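How to Find the Volume of a Small Solid by Water Displacement

Water displacement gives the volume of any solid that sinks, does not absorb water, and fits in a marked container. With a mass reading from a kitchen or postal scale, it also gives density, which helps in sorting metals, minerals, and plastics. The procedure was written for the Lamthorpe evening workshop by Josphat Muriithi and has been revised for home use.

What you need

A clear measuring vessel with fine graduations. Narrow is better than wide.
A second cup for pouring.
A scale that reads to 0.1 gram or better.
Fine thread, or thin wire.
A dropper.
Tap water that has stood in the room for 45 minutes.
A paper towel.

Choosing the vessel

The error in a displacement reading depends mainly on the width of the vessel at the waterline. A drop too small to see in a wide jug will move the level in a narrow cylinder by a readable amount. Pick the narrowest vessel the object will pass into without touching the sides. If the only vessel available is wide, measure several identical objects together and divide.

Check the graduations before relying on them. Set the empty vessel on the scale, zero it, and fill to a marked line. At room temperature, 1 milliliter of water weighs very close to 1 gram. If the 100 milliliter line weighs in at 97 grams, write a correction on a strip of tape and stick it to the base.

Step 1. Fill to the starting line

Pour slowly down one side or from a low height. Pouring from high up traps air, and bubbles on the wall will raise the reading. Stop short of the line and finish with the dropper. 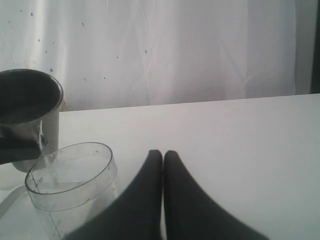 Filling a clear plastic measuring cup from a metal cup.

Tap the vessel twice on the table and wait for the surface to settle. Read the level with your eye at the height of the water. The surface curves up at the wall, so take the reading at the bottom of the curve. Record this value as V1. Estimate one digit past the finest mark: with lines every 5 milliliters, record to the nearest 1 milliliter.

Step 2. Weigh the object dry

Weigh before wetting. Water held in engraved detail or in a drilled hole can add several tenths of a gram. Record the mass as M.

Step 3. Lower the object

Tie the thread around the object and lower it until it is fully covered. Do not drop it. A splash removes water from the vessel and makes the volume read low. If bubbles cling to the surface, lift the object slightly and turn it under the water until they release.

The thread also displaces water. For sewing thread this can be ignored. For wire, lower the same length of wire alone first and take that level as V1.

Step 4. Read and subtract

Read the new level as V2. The volume is V2 minus V1. Density is M divided by that volume, in grams per cubic centimeter.

Repeat 3 times, drying the object each time, and average. If one result differs from the others by more than one graduation, discard all of them and start again with a fresh fill.

Worked example

A stainless steel spacer, grade 316, weighs 39.9 grams. V1 is 50.0 milliliters and V2 is 55.0 milliliters. The volume is 5.0 cubic centimeters and the density is 39.9 / 5.0 = 7.98 grams per cubic centimeter. The usual handbook value for this grade is close to 8.0, so the result is acceptable.

Objects that need other handling

Bare wood, cork, and unglazed clay absorb water, and most wood also floats. Seal absorbent pieces with a thin coat of wax, or use dry displacement with fine sand. Hold floating pieces under with a pin and treat the pin like the wire in Step 3.

Thin metal discs such as coins and tokens displace too little water to measure one at a time. Group those of the same type, measure the group, and divide by the number. Keep different materials separate until weighing is complete.
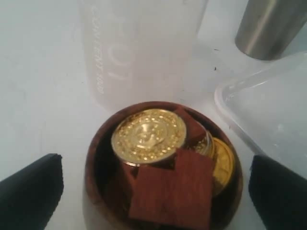 Gold-colored coins and square wood pieces in a small wooden bowl.

A gold color says nothing about composition. Brass is near 8.5 grams per cubic centimeter, while pure gold is 19.3. Plated pieces read close to the density of the core metal.

Common errors

Reading too high: trapped bubbles, object touching the wall and holding water above the line, wire not accounted for.
Reading too low: splash loss, object not fully covered, water absorbed by the object.
Results that drift between repeats: object not dried, water warming during the session, vessel moved to an uneven surface.

Dry the vessel upside down on a towel after use. Scale marks printed on the outside wear off with abrasive pads, so wash with a soft cloth only.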